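4. What the runners told us about being timed

By the time we got to the interviews I already had a theory, and I should own up to it. I thought the athletes in the Plomdale group would dislike the split times because the numbers made them look slow. I'd spent two winters standing by that track with a cold nose and a stopwatch, and I'd seen plenty of faces drop at the end of a rep. So when I sat down with the transcripts I was more or less expecting sixteen versions of the same complaint.

I didn't get them. What came up again and again was who else could hear the time being read out. At Plomdale the coach calls each split aloud as the runners come past, which has been the habit there for as long as anyone can remember, and the whole group gets everybody's number whether they want it or not. One 800-metre runner said she could cope with a bad lap perfectly well until it was shouted across the infield, "and then it belonged to all of them". Another said he ran the third rep of every session for the people stretching on the grass (his words were ruder than that, and I've tidied them up).

The Tetitz club does things differently, and this is where having two sites really earned its keep. Splits there go on a sheet that stays on the coach's clipboard, and you can go and look at your own line afterwards if you fancy it. Quite a few runners told us they never bothered. I was surprised by how relaxed they were about it! They still cared about their times, mind you, and could reel off personal bests to the hundredth, but the training splits seemed to sit in a different drawer altogether. When I asked one of the longer-serving members whether she'd like them called out, she laughed and said she'd join a choir first.

4.1 The middle of the session

Most of our sessions followed the same outline: warm-up, drills, a main set of four reps over 600 metres, then a jog down. We asked runners to keep a short diary for fourteen weeks, with one entry after every main set, and I'd warmly recommend diaries to anyone doing this sort of work, so long as you keep the questions few and plain. Ours began with a dreadful form I had designed myself, with boxes for effort, mood, sleep and so on, and people filled it in like a tax return. After we swapped it for one open line ("What do you remember about today?") the entries got longer and much more useful.

The second and third reps turned up far more often in these entries than the first or last. I had rather assumed that the final rep would be the one people carried home with them. But the last rep has its own excuses built in, as several runners pointed out, and the first is fresh legs. It's in the middle that you find out whether you've gone off too hard, and that's also when the others are finding out about you. Entries from Plomdale in particular were full of small sums done on the move: who had been called a second quicker, who had gone quiet, whether it was worth closing the gap with two still to go.

A few of the Tetitz runners did sums as well, so I don't want to make it sound like a holiday camp. They did them by position, though. They wrote about being on somebody's shoulder or being dropped at the bend. I find this really interesting, and I suspect (I can't prove it with a group this size) that racing by position in training is part of why they talk about championships so differently from the Plomdale lot, who nearly always start with the clock. 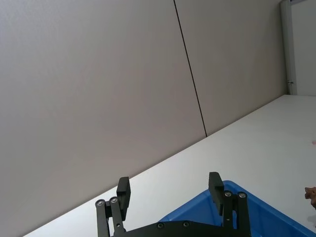
Figure 3.

4.2 Swapping the two habits

For the last stretch of the study we asked each club to try the other's way of doing things. Plomdale's coach agreed to keep the splits on paper, and Tetitz's agreed to call them out. Neither was delighted. Plomdale took to the quiet quicker than I'd have guessed, and the diary entries there lost a good deal of their arithmetic, although two of the younger runners missed the shouting and said so. They'd come to hear it as encouragement, even when the number was poor, and a silent lap felt to them like being ignored. We hadn't asked about that at all in the first round of interviews, which was a daft gap on our part.

Tetitz was harder going. The calling began, people were polite about it, and within a few sessions the group had started to string out earlier in each rep. Entries got shorter. One runner simply wrote her four times down and nothing else, and when we spoke to her later she said there hadn't seemed to be anything left to remember. The coach asked to stop before we'd reached the end of the planned period and we agreed straight away, so the comparison is lopsided and should be read with that in mind. Jurić (the third club, described in section 3) kept its own mixture of the two throughout, and I come back to its diaries in section 5.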